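**Progress note to Adanech Kassa, grants desk, Fikre Fund**
02/07/2020

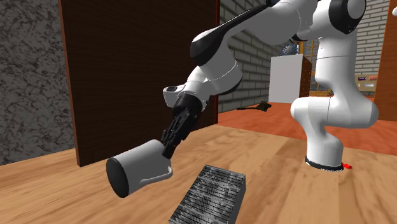 *The simulated arm with the grey mug, from the mug task we showed visitors.*

Dear Adanech,

You asked for something short and readable this time, so I'm skipping the template and just telling you how the open day went. (The spreadsheet is coming separately, I promise.)

We ran it from the Ancombe office with everything on the big screen and people joining by video link, and we had far more interest than I'd planned for. The idea was to let people see what your money has been paying for, so we showed the mug task in Urero, our simulator, and talked over it as it went. Iida Harju drove and I did the talking. I think that was the right way round!

The mug task is the one I wrote about in the spring: pick up a mug that could be lying any old way, and set it down upright. It sounds like nothing. The handle is what makes it hard, and I spent a good while on that with the visitors, who got into quite an argument about whether you should go for the rim or the handle first. Iida is firmly a rim person. A teacher from the college wanted to know why we bother with wood grain and brick walls when the arm only cares about the mug, and I was so pleased to be asked. We change the surfaces and the clutter all the time so that the software doesn't get too comfortable with one room. Some of the combinations are pretty odd to look at, but they do their job.

Now the numbers. We set out to do 2000 simulated tries before the open day and got through 1769. The shortfall is down to the machine we rent from Wateo, which kept stopping overnight until Iida found a full disk. I should have spotted that sooner, and we now get a message when space runs low. I haven't put a success rate in this note on purpose. The scoring script was marking a mug as upright when it was leaning on something, so we're going back through the lot and I'd like to give you a figure I trust.

We also tried a bit where visitors picked the starting position of the mug themselves. It took up more than 5 minutes each go, mostly me reading out coordinates and getting them wrong, and next time there'll be a proper slider for it. People loved it all the same. The best question of the day came out of it too: what does the arm do if the mug isn't there at all? At the moment it goes and grips at nothing, quite confidently, and Iida has added that to the list.

Money is fine. We've spent a little less than planned on travel, for obvious reasons, and I'd like to move that into computer time if you're happy with it. Could you let me know by email? It doesn't need a form as far as I can tell, but you'll know better than me.

Still to do before the August report:

- finish the rescoring
- run the tries we're short of
- add the 4 new mug shapes, including the awful one with the tiny handle
- write up the visitors' questions, which I've got in a notebook and partly on the back of an envelope

If you'd like a private showing, we can do it over video whenever suits. Iida says mornings are better for the connection.

All the best from both of us in Ancombe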